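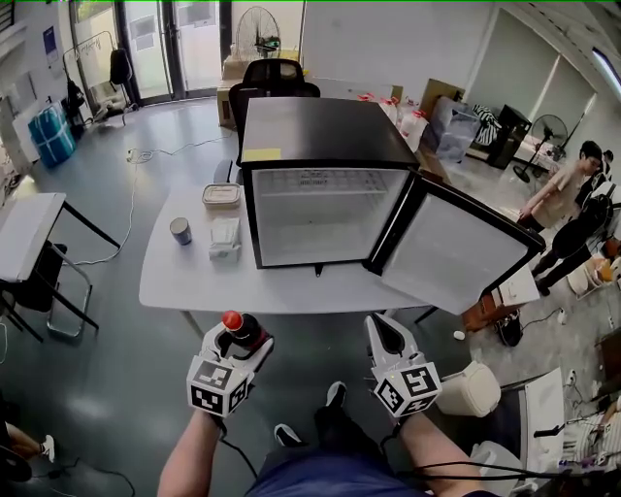

Photo: Feven Weldu / Huritz Courier

Huritz council passes budget on second try, with the hard part left for May

Huritz - The town council approved its 2024 operating budget by a narrow vote, two weeks after sending the same document back to the finance department with a page of complaints. Very few of those complaints appear to have been dealt with.

The spending plan still leans on a transfer from the reserve fund to cover day-to-day costs. It still assumes that the town will collect nearly all of the property tax it bills, something it has not managed in recent memory. And the 219-page budget book, dated 21 November 2023, still reached council members the evening before they were asked to vote on it.

Mayor Birdie Doucet called the result "a responsible budget for a difficult year." She used the same phrase last fall, about a budget that had to be amended before summer.

The biggest change from the first version is on paper only. A planned cut to road maintenance has been renamed a deferral, and the money is supposed to come back in May, when the council holds its midyear review. Where it will come from was not explained. Finance director Dagim Dinsa told members that revenue "should firm up" by then. Asked by council member Mekdes Abera what he was basing that on, he said his office was still working with the numbers.

"So we are voting on a hope," Abera said. She voted no.

Council member Tsion Alemayehu, who had led the objections to the first draft, voted yes this time. She said the town could not go into the new year without a budget and that she had been promised monthly reports on the reserve fund. The promise is not in the resolution. The council was promised quarterly reports last year and received one.

Members spent some 30 minutes on the budget as a whole. A good part of that went to the contract with Wurkard, the company that runs the town's billing system. The contract is up for renewal and the price is going up, though the finance department has put the exact figure in a confidential annex. Abera asked why a billing contract needed to be confidential. Dinsa said it was standard practice. No other bids were presented.

The Baumgartner Street drainage project is also back in the budget for another year. Residents there have watched it appear and disappear since the first survey was done 7 years ago. The new entry covers "preparatory work," a term the document does not define, and there is no start date.

Fees for trash pickup and building permits stay where they are, a point the mayor made more than once. The budget does allow the town to revisit both at the midyear review.

The budget takes effect on the first day of January. The full text is available at the town clerk's office during business hours. It had not been posted on the town website at the time of writing.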